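Speaker notes – Patch notes and the people who read them
Shazia Paracha, Curker community evening, November
Slot: 40 minutes with questions. Clock is at the back of the room.

SLIDE 1 – Title
Say hello, say name. I worked on balance for Parncombe, four hunters against one monster, and before that I wrote the patch notes for the same game. Both jobs come up tonight.
Ask for hands: who here has opened a game and found their main character feels different, then gone looking for the reason? Wait for the hands. Move on.

SLIDE 2 – The Mokgethi change
Mokgethi is the slow monster with the long lantern. Players liked him in small maps and avoided him in big ones. We gave him a faster turn while the lantern was lit. Then we took half of it back in a hotfix.
The hotfix notes had 26 lines. The turn speed change was in none of them. It had gone in with a batch of animation fixes, and the animation person didn't know it was a balance change. I didn't check.
A player found it within two hours by recording himself spinning on the spot before and after. Read his post title out: "Why does my guy turn like a fridge again."
Pause for the laugh if there is one.

SLIDE 3 – What it cost
We answered the next morning. By then the main thread had 1000 replies and most of them were no longer about turn speed. They were about whether we hid things on purpose.
The nerf itself was small. On the old numbers he was catching people he should not have caught around short walls. I would make the same change again. I would write it down first.
Don't go into win rates here, there is a question about it every time and it fits better at the end.

SLIDE 4 – How a change gets lost
Three ways I have seen it happen at our studio:
A number is shared. Two characters read the same value and only one of them was meant to change.
A fix is also a nerf. The bug was helping someone, and the ticket only says "bug."
The notes are written from ticket titles. A title like "lantern cleanup" tells the writer nothing.
Tell the shared value story. The door-kick speed for one monster was tied to the crouch speed of a hunter. We sped up the crouch and for one weekend doors were falling over as soon as he looked at them. Keep it short, it ran long at the last rehearsal.

SLIDE 5 – What we changed
Every ticket now has one extra box: "Will a player feel this?" Yes or no, no essay. If it's yes, it can't be closed without a line for the notes.
The line has the old number and the new number. "Slightly reduced" is banned. If the value has no sensible unit, we say what it does in play, for example how many steps a hunter gets before the swing lands.
We also say why, in one sentence. Players will disagree with the sentence, and then at least we are all arguing over the same thing.
People ask if this slows us down. Yes, a bit. Hotfixes go out later in the day than they used to.

SLIDE 6 – Time to adapt
Second half of the talk starts here. Drink some water.
When a buff goes live, players need time with it. They try it in the wrong places, then the right ones, and the opponents need time to learn the answer. If we cut it in the first week we're judging the first week only.
Our rule now is 2 weeks before we touch a number, unless the game is crashing or matches can't be finished. We broke the rule once, for an exploit on the harbor map, and said so in the notes.
Mention the other side. Waiting is hard on the people losing to it. Hunter players had a bad time for those weeks and told us.

SLIDE 7 – Reading feedback
Tindoveo is the tool we use to sort posts by topic. It is fine at topics and poor at sarcasm. "Love this change" is filed as praise every time, so someone still has to read the posts.
I read the long angry ones first. A person who writes six paragraphs on camera height has normally played the character a lot. The short angry ones I use for volume only.
Clips are worth more than either. If you want a change looked at, send a clip with the map name and your ping showing.

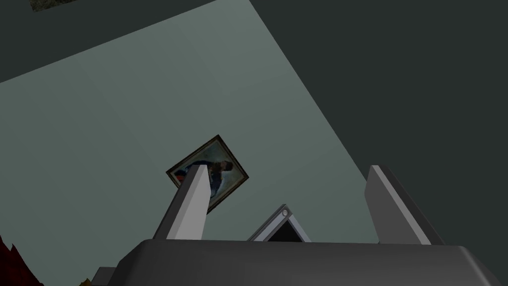 Slide 7: simulated view, two gripper fingers and a small bracket

SLIDE 8 – Questions
Likely ones:
Win rates. We look at them by map and by skill band. An overall number hides most of what matters.
Will Mokgethi get his turn speed back? Not as it was. We are testing a version where it builds up while the lantern stays lit. No date, don't get pushed into one.
Do you play him yourself? Yes, badly.
Why not a public test server? We have one. Few people play the monster there and queues for hunters are long – so we get bug reports from it and not much on balance.
If there is time left, go back to slide 5 and leave it up, people like to photograph it.
Thank the hosts. Stickers are in the box by the door.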